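Progress report to the Wesance Screen Fund
Project: Hesmont (web series, drama-comedy)
Production company: Diekmann
Report date: 12/04/2023
Prepared by: Marlene Tiedemann, producer

Where we're up to

We have a finished script for every episode, a cast we love, and the first two episodes shot. When I last wrote we were still arguing over whether the story should start on the bus or at the boarding house. It starts on the bus. Ok-hee Han rewrote the opening over a long weekend, and when she read it aloud to us the whole room went quiet and then laughed in exactly the right spot. I wish you'd been there!

For anyone at the fund who is new to the file: Hesmont is the name of the boarding house where our lead, Tess, ends up after she fails her first year of nursing and can't bring herself to tell her mum. She keeps putting on the uniform and catching the bus every morning. The other boarders work it out long before her family does. It's a comedy, mostly, with a sore spot in the middle of it.

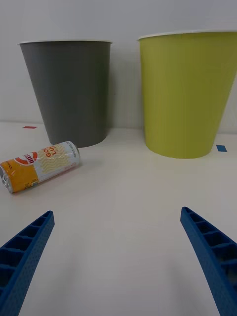

Scripts

Ok-hee has delivered all the scripts, and episode 4 has had the most work. In the old draft Tess's brother found out by reading a letter, and everyone who gave notes (including your own reader, thank you) thought it was too easy. Now he gets on the wrong bus. He sits two rows behind her and doesn't say a word the whole way, and the scene plays almost without dialogue. The actors are itching to do it.

The landlord's storyline has shrunk. We were fond of the subplot with his old dance band, but it was eating time in episodes 5 and 6, and the boarders were turning into an audience for it. One song survives. The finale is also shorter than the version you approved and it ends in the kitchen now, a few hours before the graduation that isn't going to happen. I've attached the new draft of that one so you can compare.

Casting

We put out an open call in Rargate and had 573 self-tapes come in. We'd been hoping for a couple of hundred. Watching them all took far longer than the schedule allowed, but we found our Tess that way, and also the two night-shift bakers from across the hall, who had never met and now finish each other's sentences. Several people we couldn't fit into the main roles have come on as bus passengers, and a couple of them are so good that Ok-hee has started slipping them lines. 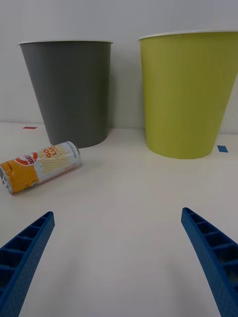 The one role still open is Tess's mother. Our first choice took a theatre season that clashes with the second block, and we parted on very good terms. There are two strong actors in the mix and both are reading with Tess again next week. The mother isn't seen until episode 3 (she's a voice on the phone before that), so nothing already shot is affected, though we'll need to re-record the phone calls.

Filming

The first block ran for 9 days, all of it at the boarding house and on the bus. We lost most of one afternoon to rain on the roof, which was so loud that sound simply gave up, and picked the scene up the following morning. Everything on the schedule for the block is in the can.

The bus turned out to be the happiest part of the shoot. We had worried about it for months. The local company let us ride its old route with one of its own drivers, and she now appears in the show as the driver, with a look in the mirror at the end of episode 1 that got a cheer at our first rough screening. We are keeping every frame of it.

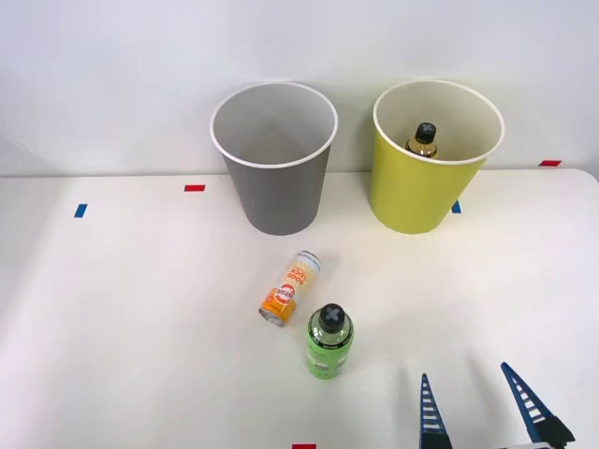

Editing has begun on both episodes. Episode 1 is close to locked at a touch over twenty minutes. Episode 2 is still baggy through the dinner scene, where everyone improvised and it's all funny, and we can't keep it all. I'd like to send you both cuts together once the dinner is sorted, so you can feel how the second picks up from the first.

Music is a few weeks behind. Our composer has sent sketches for the bus theme and we've been humming it in the office ever since, but the boarding house cues haven't been started.

Budget

We are on budget overall. The extra casting time cost more than planned and the bus cost a good deal less. At present we have roughly $2,000 left in the first-block contingency, and with your okay I'd like to carry it over to the second block, where there are two night shoots.
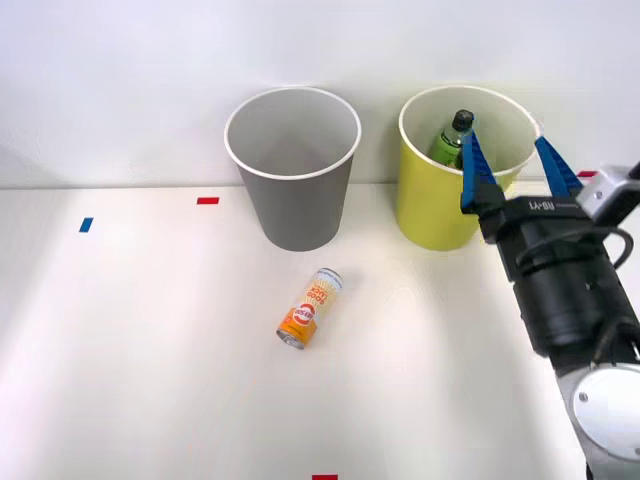

A can on the table, with a green bottle in the yellow-green bin behind.

What's next

The second block covers episodes 3 and 4, and we go again as soon as the mother is cast. The last two episodes follow after a short break for rewrites. We're still aiming to release in November, with a cast and crew screening in Rargate before that. Please come, there will be seats with your names on them.

Two things I need from you: a yes or no on the contingency, and any notes on the new finale. Ok-hee is happy to talk through the kitchen ending by phone, and she'd welcome a tough reading of it.

Marlene Tiedemann
Diekmann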